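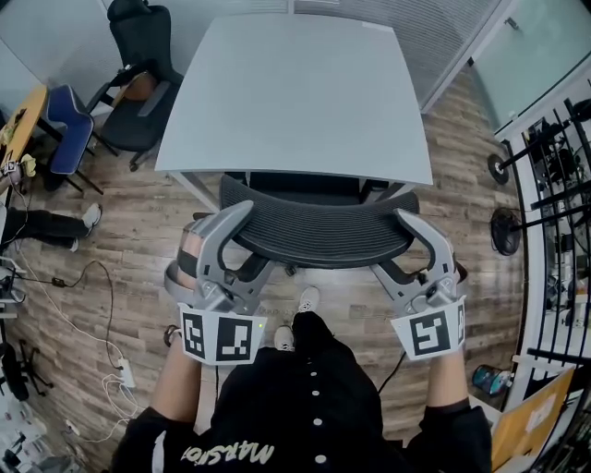 Ilaria Farina can tell you what is wrong with your chair before you have finished sitting down in it. I had been in her workshop at Prosville for less time than it takes to boil a kettle, and she was already reaching under my left thigh for a lever.

"You've got it far too high," she said, and down I went. "Everybody does. They set it to the desk, and then their feet dangle all day and they wonder why their legs ache by teatime."

I came to Prosville on Fri 25 September to talk about old office chairs, a subject I thought would fill half an hour and which took up the whole of a very happy afternoon. Farina runs Yule, a small workshop that takes in tired desk chairs, mends them and sells them on. She has been at it for eight years. Before that she was in upholstery, mostly dining sets and the odd pub bench, and she had no great feelings about anything with castors until a neighbour asked her to look at a chair that kept sinking.

"I took it to bits on the kitchen floor and I was hooked," she says. "A sofa just sits there. A desk chair goes up and down and round and back, and it has to do all of that under a person who's eating a sandwich. I think they're marvellous things. People are so rude about them!"

The sinking, for what it's worth, is nearly always the gas lift, the cylinder in the middle that holds you up. When the seal goes, the chair drops an inch or two at a time until you are typing with your chin on the desk. Farina swaps the whole cylinder and won't hear of opening one up at home. "It's under pressure. Please leave it alone. Buy the right size, knock the old one out with a rubber mallet, or bring it to me and I'll do it while you get a coffee."

Her shelves are full of parts from chairs that didn't make it: arm pads, tilt springs, a biscuit tin of castors sorted by stem. She is especially fond of the Tesine, a high-backed model with a tilt mechanism she describes as "built like a tractor", and she keeps every scrap of one she comes across. The Imine, which is lighter and a good deal prettier, she likes to look at and dreads mending. The arms are held on with screws you can reach only if you have first taken off the seat, and the seat is held on with screws you can reach only if you have taken off the arms. She has a bent spanner for it that she made herself, and she showed it to me with real pride.

We got on to mesh, and I'm glad we did, as I'd always assumed it was the cheap option. Farina thinks good mesh is a joy. It lets your back breathe, it doesn't hold crumbs, and it tells you straight away when it is worn out. "Push your palm into it. If it springs back, lovely. If it stays where you put it, it's had its day, and you'll feel the bar across your spine by November when you're stuck indoors." She cleans it with a soft brush and warm water with a drop of washing-up liquid in it. Foam she finds harder to judge. It can look plump and be quite dead inside, so she kneels on it with one knee, counts to eight and sees how long the dent takes to go.
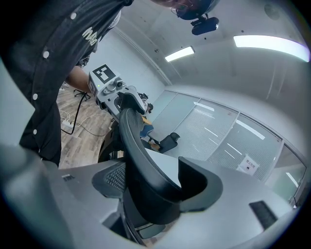
Stelios Stefanou disagrees with her about nearly all of this. Mesh, he told me over the phone, is fine for an hour's meeting and miserable for a working day, and he would take a flattened old foam seat over the best net in the country. He also thinks people fuss too much over levers. Get up and walk about, he says, and the chair hardly matters.

Farina laughed when I passed that on. "He's right about the walking! I'll give him that. I'd tell anyone to get up more. But you've got to come back and sit on something."

What does she look for, then, if she's buying? She turns it upside down first. The underside is where the truth is, she says: cracks in the base, a tilt spring gone rusty, castors wound solid with hair and carpet fluff. Then she sits in it and leans back hard, listening. A creak doesn't worry her, and usually wants a dab of grease. A click does, especially one that comes when you lean to the side.

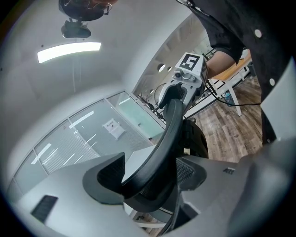
Mesh-backed office chair, seen from below.

Every chair that comes in gets a paper ticket, tied on with string, and the numbers have run straight on from the first. The one on the bench that day was 3697, a grey swivel chair with a split arm pad that had come from an accountant's spare room. Farina had its seat off and was picking staples out of the board while we talked, dropping them into a saucer. New pad, new castors, a stitch along the front edge. She would have it out of the door by the weekend, she thought, if the glue behaved.

I asked whether she ever finds one she can't bring herself to sell. She pointed at the stool-height thing by the till, with a faded orange seat and one castor that didn't match.

"That was the sinking one. My neighbour moved and left it with me. I've had offers." She gave it a spin. "Sit on it if you like. It's terribly uncomfortable."

Yule is open nine till four on weekdays, and Farina will look at a chair for free if you can get it up the step. Measure from the floor to the back of your knee before you go. She will ask.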